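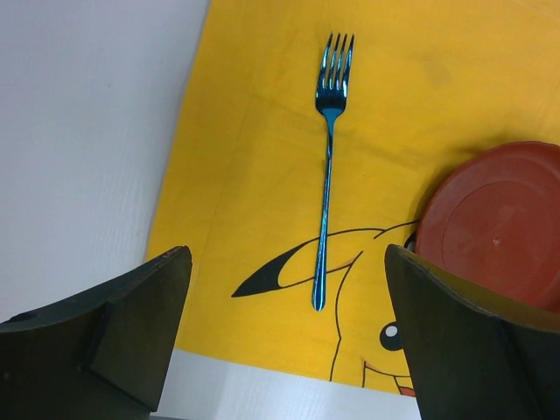 ## 4. Washing and caring for your table linen

Welcome to the part of the guide that most people turn to first, usually with a damp cloth in one hand and a bowl of something spilt in front of them. If that is you today, skip straight to the box marked "Fresh spills" and come back to the rest when things have calmed down. Everything in this section applies to the Ondetwood cotton range, which covers the tablecloths, the runners and the printed children's cloths. The linen-mix napkins in the Givero set have their own washing instructions in section 5, and they really do need a cooler wash, so please don't be tempted to put the two in together.

### 4.1 Before the first wash

Your cloth has been folded in its packet for some time and will have sharp creases in it. These are quite normal and will mostly go in the first wash.

1. Take the cloth out of its packet and shake it well, outdoors if you can.
2. Remove the paper band and the small pin at the corner. Keep the pin away from little ones.
3. Check the care label sewn into the hem. If it differs from anything you read in this guide, follow the label.
4. Wash the cloth on its own at 40 degrees, with half your usual amount of detergent and no fabric softener.
5. Dry it flat or over a line, and iron it while it is still slightly damp.

**Note:** Strong colours – the yellows, reds and deep blues in particular – may let go of a little dye the first 2 times you wash them. Keep them away from your white shirts until that has passed.

### 4.2 Fresh spills

> **Fresh spills:** Blot, don't rub. Lift off anything solid with the back of a spoon, press a clean dry cloth on the mark, and rinse from the *back* of the fabric with cold water.

Once you have done that, you can take your time over the rest.

1. Put a drop of washing-up liquid on the mark and work it in gently with your fingertips.
2. Leave it for 14 minutes. (Our test kitchen tried all sorts of timings, and this was the one we kept coming back to.)
3. Rinse with cold water and hold the cloth up to the light.
4. If you can still see the mark, do the same again before the cloth goes in the machine.

Tomato, curry and beetroot are the stubborn ones. For these, a paste of bicarbonate of soda and water, left on for an hour and rinsed away, is kinder than anything you will find in a bottle. Candle wax is another matter altogether: let it harden, scrape it off with a blunt knife, then iron over the spot between two sheets of brown paper.

**Caution:** Do not use chlorine bleach on any cloth in this range. It will weaken the cotton and leave pale patches that cannot be put right. Never mix cleaning products of any kind.

### 4.3 Printed cloths

Prints last for years if they are treated with a little thought. Turn the cloth so that the printed side is on the inside before it goes in the drum, and choose a slow spin. When you iron, do so on the reverse, or lay a thin tea towel over the print first.

**Caution:** A hot iron placed directly on a print can make it sticky. If this happens, lift the iron away at once and let the fabric cool completely before you touch it.

### 4.4 Putting it away

Make sure the cloth is thoroughly dry, then roll it round a cardboard tube if you have one to spare. If you must fold it, try folding it in a different place each time so that the creases don't wear thin. We would also keep it out of direct sunlight, as even a well-behaved yellow will fade on a windowsill.

Replacement hem clips and spare care labels can be ordered from Drunmont, quoting part number 254.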